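Stoica Desk Water Notes
README, updated 27/08/2026

189 entries on getting water from a bottle into a glass at a desk, a job widely considered finished.

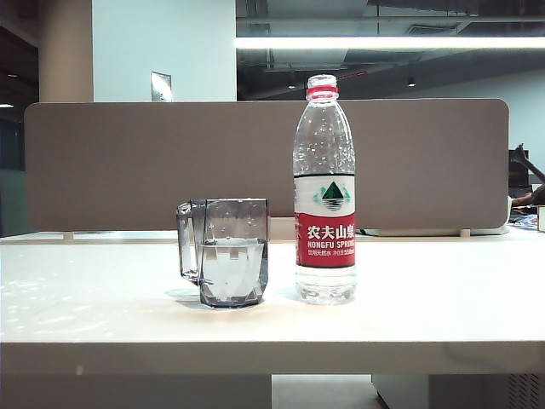

Does the bottle size matter?
Each entry lists it, so filter by volume if you care.

Spills are logged by hand, in the words used at the time, lightly edited.

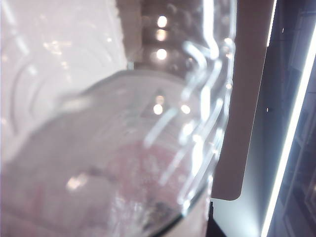
Pouring

Entries begin with the cap already off. Version 2 fixed the ones that didn't.

Faceted glass is harder to read than plain, and the level notes get
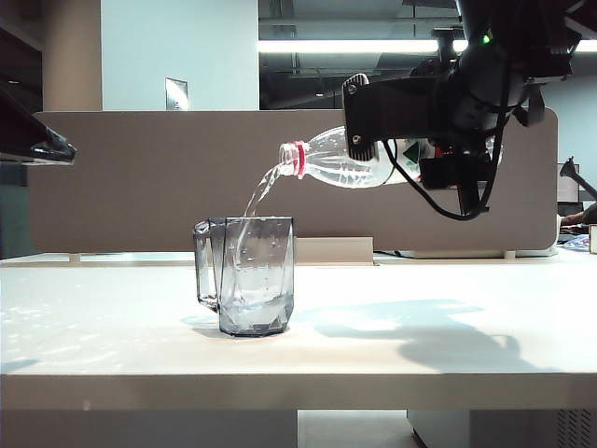
vague near the halfway line. Treat them as opinions.

The Pernimgate desk entries arrive in November.
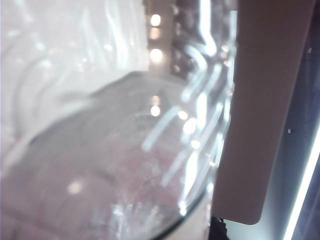
Can I reuse the notes?
Go ahead, with credit to Stoica.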